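Housekeepers at Wusta guesthouses start folding with grippers in hand

Sun 15 September -- If you have ever stayed a night at one of the Wusta guesthouses, you will know that the beds are made the old way, with the sheet pulled tight and the pillows stood up against the wall, and that anything you left lying about in the morning has a habit of being neatly folded by the time you get back. The people who do that work have had the same job, more or less, for as long as the houses have been open. This fall the job is getting a new piece, and plenty of them seem rather pleased about it.

Wusta has signed up with Zuvar, a small company that wants to build a folding machine for hotels, laundries and care homes. Before the machine can fold anything it has to learn how, and Zuvar would like it to learn from people who have been at it for years. So for 2 hours of each shift, housekeepers who have said yes put down their carts, pick up a pair of hand-held grippers, and do their folding with those instead of with their fingers. The grippers record the work as it goes along.

It is slow at first, everyone agrees on that. One housekeeper at the Mac Giolla Street house, who has been folding for a living since she was a teenager, told us that her first shirt took her so long she could have done the whole room (and the one across the hall, she added, laughing). By the end of her second week she had stopped thinking about her hands quite so much, and now she says the hard part is her shoulders, which get stiff if she forgets to stand close to the bed.

The hours count as regular paid time, with a little extra on top, and nobody is signed up without asking. Wusta says 9 housekeepers have joined so far, and that between them they have turned in 3,420 finished folds. The room lists have been cut back to make space for it, which was the thing the staff asked for first, and asked for quite firmly, back in January when the idea was still only talk over coffee.

There were worries, of course, and there still are. A few of the longest-serving people wanted to know, very reasonably, whether they were teaching a machine to take their place. The company has put in writing that no housekeeping hours will be cut while the agreement lasts, and that anyone who takes part can move into one of the new checking jobs, where you look over recorded folds and mark the good ones. Some would still like to see a promise that runs longer than the agreement does, and talks about that are going on now.

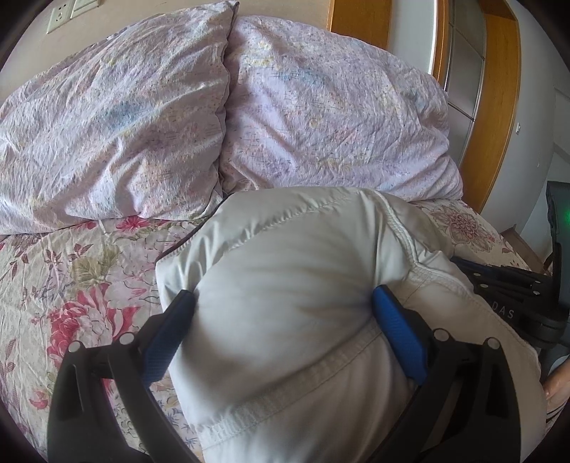

Slippery cloth is what the housekeepers talk about most when you ask them what they have learned. Cotton towels are easy, they say, and pillowcases nearly so, but anything smooth and a bit shiny wants to slide away from you, and you have to find the right place to take hold of it. With the grippers you bring the two blue ribbed pads in from either side and let the fabric bunch up between them, and then you have something to work with -- a good soft handful that you can lift or turn. Seams help, too. Several of the women told us they had never given seams a thought in all their years of folding, and now they look for them before they do anything else.

That sort of knowledge has turned out to be worth something at Wusta in other ways. New hires at the Itov Road house are now shown around by people from the folding group, who have become very good at putting into words what they used to do without thinking. The managers have taken up one of their suggestions already, and folding is now shared out through the day so that it no longer piles up at the end of a shift, when everybody's back is tired.

Zuvar hopes to bring a first trial machine to Mac Giolla Street next year, where it will start with towels only. The housekeepers have asked to be in the room when it is switched on, and they have been told they will be.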